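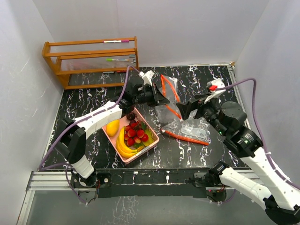

Dornano two-arm cell: questions about the gripper stop fault
Updated October 16, 2024

What is fault 3118?
It means that one arm stopped while both grippers were close together over the table. The other arm can still have power. Please do not put your hand between them.

What should I do first?
Press the stop button and wait 3 seconds. Then switch off both arms, also the one which did not report the fault.

Can the cable cause it?
Yes. In our cell at Stellthorpe the cable at the wrist was pulled when the forearm turned up to 65 degrees. Lai-ching Hsieh found a loose pin in the connector. Check that the cable makes a free arch over the wrist and does not rub on the joint.

May I take out the fruit basket or the zip bags after a stop?
Only when both arms are off. A bag slider can catch on a finger of the gripper, so lift the bag slowly.

The fault comes back after restart. Whom do I ask?
Write to Cheuk-hei Lo and attach the log. A new cable clip is planned for November.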